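Grinham open day: the garment room

The Grinham building opens its doors once a year, on a Thursday in October, and this time I went for the afternoon session. Kerstin Lammers was at the front desk handing out floor plans. According to the sheet she gave me, 400 visitors had signed up, and the car park was full by two o'clock, so I left the car at the Clivlow end and walked back.

The ground floor is mostly storage. Clothing arrives from charity shops and from a work clothes supplier called Escobar, and it sits on shelving until someone upstairs is ready for it. The label on the nearest bay said 1,753 pieces. We were allowed to look but not to handle anything, and the group moved through fairly quickly.

Upstairs is the garment room, and most people had come for that. The tables have white tops with a faint wood grain, and they get a lot of use. Close up you find specks and smudges on them. 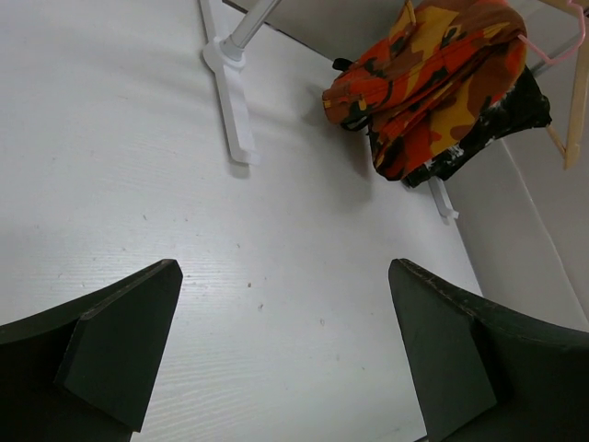
Work surface in the garment room, with the white foot and metal pole of a stand.

I stayed for nearly 275 seconds of the welcome talk and then went back to the tables, where there was more to see. The subject of the afternoon was handling clothes: picking them up, opening them out, hanging them and folding them. Anyone who does laundry for a family will know that the folding is quick once the thing is flat, and that getting it flat takes the time. Sleeves fold under themselves and collars roll.

A small clothes rack stands on the table, and the piece I remember best was an orange camouflage one with patches of reddish brown, mustard yellow and black.
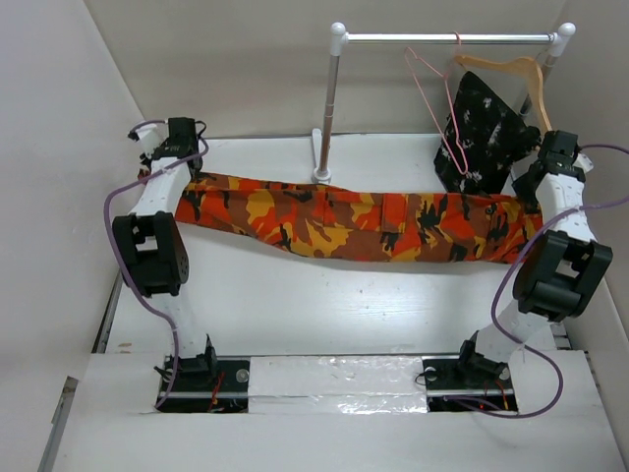

It has a patch pocket near the middle and a small dark button further along, and I would think a pocket like that makes folding harder, as the cloth is thicker there and doesn't want to lie down. My own method at home is to hold the garment by both ends, pull it straight and lay it down in one go. I asked Kerstin whether they had a preferred way and she said it depended on the fabric. Heavy cotton is easy, she told me, and thin knits are the worst.

Tea was in the Fevdale room at the end of the corridor, with sandwiches until four. The heating was off in there and most people kept their coats on. There is a lift, but the stairs are quicker.

Entry is free and you book through the Grinham office. The bus is the 511, which stops outside the main gate.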